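# The Seven O'Clock Panel

Concetta Palumbo had been told she would get four minutes, and that the host liked short answers.

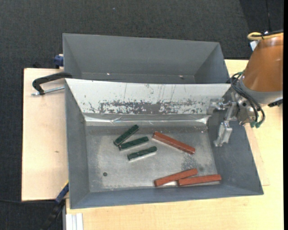
She wrote her short answers on a card in the makeup room. The question for the night was whether Albridge should vote to join Fledov, which had 600 times the money and none of the debt. Concetta was against it. She had been against it since January, when the Fledov council sent over a glossy booklet with the wrong river on the cover.

"You're between the senator and the comedian," the floor manager said. "Don't touch the mug. It's glued down."

"Why is it glued down?"

"Senator."

The studio was smaller than it looked on television. The audience sat in two blocks, Albridge people on the left and Fledov people on the right. The host, a tall man named Wick, shook her hand without looking up from his notes.

The senator went first and talked about roads. He used up three of her four minutes. The comedian said he had once played both towns on the same night and been booed in the same accent. That got a laugh from both sides.

Then Wick turned to her. "Concetta Palumbo, you run the Tipoki Diner, right on the town line. You'd do well out of this, wouldn't you?"

It wasn't the question on her card.

"I might," she said. "I'd have one license to pay for and not two. I'm still voting no."

"On sentiment?"

"On the water plant. Fledov wants to close ours and run a pipe. They told us the pipe would serve 1,000 homes. I read the contract. It says 500."

The right side of the audience got loud. The senator leaned into his microphone and said the contract was confidential.

"You left it in booth 7," Concetta said. "With your hat."

Wick put a finger to his earpiece. He listened for what felt like a long time, then looked at her for the first time that evening.

"I'm being asked to say that we can't verify any of that," he said. "And that Mrs. Palumbo will be leaving us."

"I've got a minute left."

"We're going to a break."

The red light went off. A young man with a headset took her by the elbow, then seemed to think better of it and just walked beside her. Behind them the left side of the audience was standing up and putting on coats. Someone shouted her name. The comedian called after her to ask what time the diner opened.

In the hallway a monitor on the wall was playing the commercial. A woman with very white teeth was holding up a tube of Flumodent. Concetta watched it to the end. When the show came back, her chair was gone and the senator had been moved one place to the left.

Her phone buzzed. It was her night cook.

"Are you coming back here after?" he said. "We're full. They had it on over the counter, and now they all want to sit in booth 7."

"Is the contract still in the safe?"

"Yes."

"What about the hat?"

He went to check. She could hear plates, and a lot of people talking at once, and the same commercial starting up again on the set over the counter.

"It's here," he said. "Some guy's wearing it."

"Get it off him," she said, and went to find her car.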